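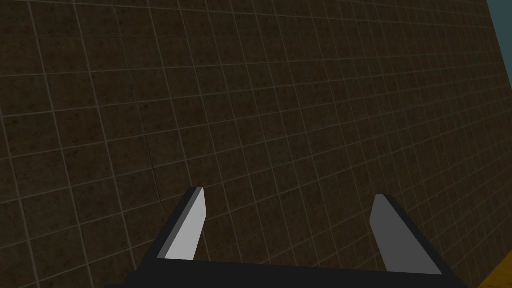 Dark brown tiles and pale grout: a look that's back in favour.

The great brown comeback

By Rozália Šimko

My gran's bathroom in Omascombe was brown. Brown bath, brown basin, brown mat round the loo, and a brown crocheted thing over the spare roll that I was not allowed to touch. When she moved out in the nineties the first thing my parents did was rip the whole lot out and paint everything magnolia. I remember being thrilled!

So you can imagine how I felt last December, standing in a showroom with my purse open, stroking a tile the colour of cooking chocolate.

I blame my neighbour Triin Lepik. She did her hallway in a shade called Zollden (it's basically wet bark) and I went round to be polite about it and stayed for two hours. It was so cosy. My own hall is white and makes everybody look as if they're waiting for test results.

"People are tired of grey," says Emmett Blackwood, who has been selling paint and tiles from the same shop for longer than he'd like me to print. "They had ten years of it. Now they come in and ask for something warm, and then they get frightened and ask for beige."

I got frightened and asked for beige. He sent me home with sample pots instead, and told me to look at them at breakfast and again with the lamps on. Good advice, that. The one I'd loved in the shop, Marchal, went a nasty purple by teatime. The one I'd only picked up to be nice looked gorgeous all day long.

Money, then. I'd set aside £600 for the downstairs loo and the tiles took £175 of it, with another £126 going on the fitting. I spent far too much of the rest on a mirror, which my husband Emilian says is too high. He's the short one, so I've ignored him.

A few things I'd pass on. Go pale with the grout if the room is small, or it all closes in on you. Get warm bulbs. And buy a spare box of tiles, whatever your other half says about the garage.

Mum came to see it at the weekend. She stood in the doorway for ages, then asked if I still had Gran's crocheted loo roll cover. I do, as it happens. It's on the windowsill.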